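Plodonham Tinkerers — minutes of the October meeting

Upstairs room at the Gakside Institute, 7.20 pm start (should have been 7, my fault, I had the key)

I'm doing the minutes again, so you get them my way. Corrections to me before the next one, please.

Present: 27 of us, which is a squeeze up there. Apologies were read out. Four apologies arrived after I'd got home, and I've added them to the book.

Last month's minutes

Agreed, with one change. I'd written that the Saha vacuum "fell down the stairs". Its owner would like it recorded that it stopped on the top stair and was then knocked down by a dog. Happy to put that right!

Money

We have £913 in the account. Room hire goes up after Christmas and subs stay as they are until spring. Someone asked whether we could buy a second-hand arm between us and there was a lot of enthusiasm until the question of whose garage it would live in. Carried over.

Main item: can machines do the chores yet?

This took up most of the evening and I couldn't write fast enough, so forgive the gaps.

We started with floors, as we always do. Hands up for who has a robot vacuum at home, then hands up for who still gets the ordinary one out every week, and it was nearly the same hands. The feeling was that floors and lawns are more or less sorted as long as you tidy up first, and tidying up first is the chore most of us wanted rid of.

Then laundry. The member who used to work at the Wundby hotel laundry told us that the big flatwork machines there would fold sheets all day long, lovely neat edges, but a person had to feed every corner in. Give the same machine a child's cardigan and you'd be there till bedtime. I said I'd feed corners in all day if something else would pair the socks. (No takers.)

We got properly stuck into floppy things after that — straps, ribbons, bag handles, apron strings. A box stays the shape it was when you reached for it. A strap doesn't, and a machine has to keep working out where the rest of it has gone. One of our newer members thought that hand-held grippers are the sensible way in: a person does the job while holding the same sort of jaws a machine would have, and the machine learns from what was done. Another thought this was a long way round to tying a bow. Both got a round of applause, so make of that what you will. 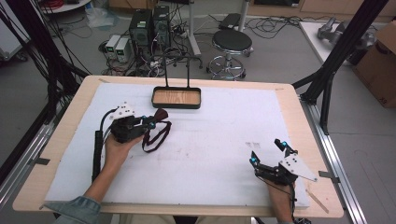

Item 4: strap in the left gripper, right gripper open, tray at the back of the board.

Shop-floor jobs next. Filling shelves came out as "some of it", packing bags as "no, and please don't with my eggs". Two people who work in shops said the machines they see do one thing in one place, and everything in between is still done by staff. I wondered about wiping down and nobody had seen it done well on anything except a flat, clear worktop.

We had a vote at the end, on whether any of us would trust a machine with the whole washing-up by the time we're all drawing our pensions. Yes won it, but several of the yeses are drawing theirs already and I'm not sure they'd followed the question.

Actions

Me: find out if we can have the downstairs room, and get a second key cut.
Laundry member: bring a pillowcase and a fitted sheet next time, for a folding race. People only, 59 seconds on the clock.
Everyone: write down one chore you'd hand over tomorrow and one you'd keep.

Any other business

The urn is leaking again. Whoever left a blue casserole dish behind in September, it's in the cupboard under the stairs and it has been washed (by hand).

Closed at 9.15 pm. Same room next month unless you hear from me.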